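Printed tablecloth

A printed tablecloth is a flat covering for a table, made from woven or non-woven cloth to which a coloured pattern is applied after the cloth has been made. It differs from damask and other figured cloths, in which the pattern is formed by the weave itself. Printed cloths are used in homes, cafes and halls, and are sold either cut and hemmed to size or by length from the roll.

Base cloth

Cotton in plain weave is the usual base. Polyester and cotton blends crease less and dry faster but take some classes of dye poorly, so they are more often printed with pigment. Linen is printed less often, as its uneven yarn breaks up fine lines. Before printing the cloth is singed, scoured and bleached, then stretched to an even width on a frame. Cloth that enters the printer off-grain will show a slanted pattern once hemmed, and this fault cannot be put right later.

Printing methods

Block printing, the oldest method, uses a carved block for each colour. Flat screen printing replaced it in most workshops and remains in use for short runs. Rotary screen printing feeds the cloth under a row of turning cylinders, one per colour; a typical tablecloth design needs 5 screens, and a machine with 8 positions will handle nearly all of the trade's work. Digital printing needs no screens and is suited to samples and small orders.

The Rirndale works of the Bjarnason firm ran both flat and rotary lines side by side. Its pattern book lists 104 designs, of which 11 were kept in print until the works closed. The Lavurton mill supplied most of its grey cloth.

Repeat and layout

The repeat is the smallest area of the design that, laid edge to edge, fills the whole cloth. On a rotary machine its length is fixed by the distance round the cylinder. Designs are described as one-way, where all motifs point in the same direction, or tossed, where they point in several. Tossed designs are preferred for tables, as the cloth is seen from all sides.

Motifs

Leaves, ferns, fruit and checks make up the bulk of commercial output. Panagiotis Gkikas, in his survey of the Rimholm collection, sorts leaf patterns into outline, solid and shadow types - the last having a second, paler leaf set behind the first. Dots are often added as a filler between larger motifs, and allow an accent colour to be brought in with a single extra screen.
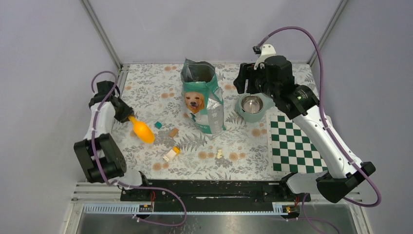

White cloth with fern and leaf print in grey and green and scattered peach-orange dots.

Care

Pigment prints should be washed inside out at a low heat, as rubbing wears the colour from raised yarns. Reactive dyes bond with the cotton and stand hotter washing. Chlorine bleach should be avoided with both.

See also: Damask; Oilcloth; Screen printing; Table runner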